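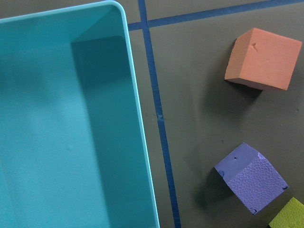
Sorting and Packing Assistants - Larcombe Household Goods Reuse

Larcombe is hiring sorting and packing assistants for its Tindeck Street building. We take in donated household goods, sort and check them, and pack them into bins for families who are setting up a home. The work is done standing at tables. It is steady, it is mostly quiet, and it suits people who like to see a thing put in its proper place.

Applications close July 28, 2019.

The job

Donations come in at the back door in whatever the donor had on hand, usually grocery bags and old boxes. They are unpacked at the intake counter and moved to the sorting tables. Each packer has a table and a plastic bin. The tables are marked off with blue tape, and goods are laid out inside the taped areas by type before anything is packed.

Your main duties will be:

- Unpacking donations and laying them out by type
- Checking each item for cracks, chips, missing parts and worn cords
- Wiping down or washing anything that needs it
- Packing bins from a printed list, heavy items on the floor of the bin and light items on top
- Wrapping glass and dishes in newsprint
- Writing up a contents card for each bin
- Moving finished bins to the shelves by cart
- Replacing tape on the tables when it starts to lift
- Sweeping your area at the end of the shift

There are different lists for kitchen, bath, bedding and cleaning supplies. The kitchen list is the longest and the one new people find hardest. You will start on bath and bedding and move to kitchen when your trainer thinks you are ready, which for most people is the second or third week.

Bins are packed to the rim and no higher. They have to stack. If the goods on a list do not fit, you tell the shift lead and the list gets changed or a second bin is started. Please do not force lids down. We lost a full set of dinner plates that way last winter and would like to keep the ones we have.

Every bin gets emptied and wiped out when it comes back to us, corners included. This is part of the packing job and is shared by everyone on the shift.

Hours and pay

There are two shifts, morning and afternoon. Morning runs 8:00 to 12:00 and afternoon runs 12:30 to 4:30. You can apply for one or both. We are closed on public holidays. Hours go up in November, when donations are heaviest, and we ask that you not plan long trips that month if you can avoid it.

Starting pay is $13.25 an hour, paid every 2 weeks by direct deposit. There is a raise of 60 cents an hour after the training period, which lasts 60 days. Training hours are paid at the starting rate. People working both shifts get a paid lunch.

What we are looking for

You should be able to:

- Stand for a four-hour shift, with a short break in the middle
- Lift a packed bin with a partner and push a loaded cart
- Read a printed list and write clearly enough that someone else can read your card
- Work alongside other people without much talk, or with some, depending on the table
- Get to the building on time

You do not need a diploma, a driver's license or earlier warehouse work. People have come to us from restaurants, hotels, child care and long stretches at home. If you have run a kitchen of any size, you already know a good part of the kitchen list.

If standing is a problem for you, say so when you apply. Two of the sorting tables can be lowered for seated work, and the card-writing can be done at a desk. We would like to hear from you in either case.

Spanish is useful at the intake counter but is not required for packing.

What to wear

Closed shoes with a firm sole. No sandals, even in summer. We supply aprons and gloves. Leave rings and loose bracelets at home or in your locker - they catch on the newsprint and scratch the glassware. The building is heated but the back door is open a good part of the morning, so bring a layer in the colder months.

The building

Larcombe shares the building with the Shiferaw Sewing Room, which mends the curtains and linens we cannot pack as they are. Sewing has its own entrance. Ours is on the parking lot side, under the green awning. There is a break room with a refrigerator, a microwave and a sink, and both groups use it. Lockers are provided but you need to bring your own lock.

Bus 108 stops at the corner. Parking is free in the lot behind the building except in the three spaces nearest the door, which are kept clear for drop-offs. There is a bike rack by the ramp.

How to apply

Applications are handled through the Werkby job board. Search for Larcombe, or use posting number 323. If you would prefer paper, forms are at the intake counter during open hours, and you can fill one out there or take it home. We ask for your name, a phone number, the shift or shifts you want, and the names of two people who can speak for you. They do not have to be former employers. A neighbor, a teacher or a pastor is fine. Family members are not.

You do not need to send a resume. If you have one, you may attach it.

After the closing date we will call everyone who applied, whether or not we have a place for you. People we would like to meet will be asked in for a trial hour, which is paid. You will be given a short list and a bin and asked to pack it while one of us works next to you. You can ask as many questions as you like. Speed is not looked at during the trial hour. We look at whether the list was followed, how the breakables were wrapped and whether the card matches what is in the bin.

New assistants start in the second half of August. If you need a later start, put it on the form.

Questions about the job can go to Marjorie Hartley, shift lead, who is at the building for the morning shift. Please ask for her at the intake counter or leave a message through Werkby. She returns messages in the afternoon.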